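Gripper notebook, hand unit 2
June 28, 2024

Orange tips back on both fingers after this morning's clean. The left one had worked itself a bit skew again, so I backed the screws right off, squared it up and went round twice with the small driver.

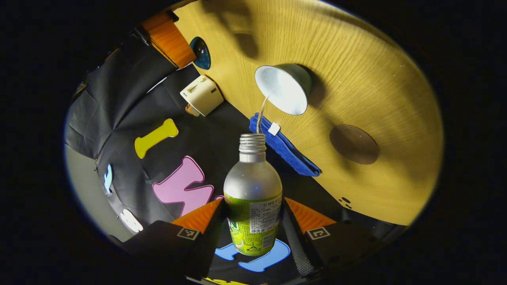

Guilan reckons it's the heavier things that do it, and I'm inclined to agree -- the tips haven't shifted once on the light stuff since January! Wiped both markers while I was at it (dry cloth only please, Chunhua, the spray lifts the corners). Jaw travel came out at 105 mm, same as last time.

Still to do: a dab of grease on the slide, and ask Tang if the spare tips have turned up yet.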